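Harkdale Shared Kitchen: Questions We Get

Can I bring my own snacks?
Yes. Packets are fine at any table in the front room. Crumbs are yours until you leave, and after that Valdir Meireles will remember your face.

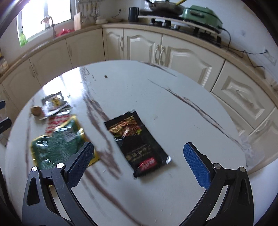 How much is a locker?
$39 a month, padlock not included. We had 80 lockers once. We now have fewer, plus a dishwasher.

When do you close?
At 9 p.m., or 6 in December. The lights go off either way — please don't be holding a knife.

Who do I ask about refunds?
Eusebio Londoño. Bring your receipt and some patience.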